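Ticket 349 -- Hesex arm, bed making task
Status: open
Opened by: Seo-ah Song
Site: Lotholm test flat

Pillow placement keeps failing. Job is simple: pick up pillow, lay it lengthwise against the headboard, let go, back off. 34 passes out of 58 runs since the April update. Was better before.

Tried so far:
- recalibrated wrist, no change
- slowed close speed to 80 percent, slightly better
- swapped pillowcase for a plain one, no diffrence, swapped back

Checked the wrist view next. White pillow on white mattress, dim light, I can barely find the edge myself. Dark fingers against the dark headboard can't help either.

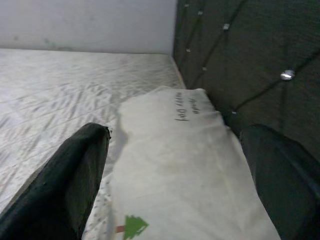

Also the planner gets the release height wrong. Log says "surface contact" too early, then it opens and retreats. Guessing the mattress gives more than the model expects -- not confirmed.

Prolemmont asked if this can go in the Yurt demo. I said no. Folding towels maybe, beds not yet. I can do the whole bed before it finishes planing one grasp.

Next: brighter lamp, colored sheet, rerun the same 58. Leaving open.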